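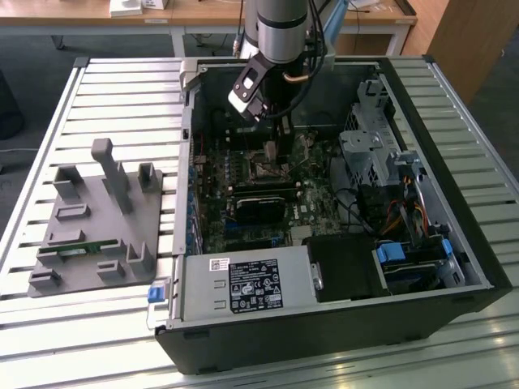
Open day walk-through, Trevley demo cell
1 min read
Checked by Laine Laur, January

Visitor line taped 500 mm back from bench: OK
E-stop tested from both sides: OK
PC unplugged, side panel off: OK
Arm speed limited for visitors: OK. Kai Janssen has the pendant.
Cables clear of the arm's path: recheck after lunch
Bench slats wiped down, no screws left in grooves: OK
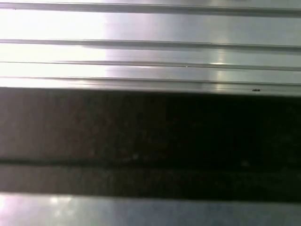 Fixture plate secure: OK
Spare gripper fingers: none on site. Aba Agbenyega to bring a set before doors open.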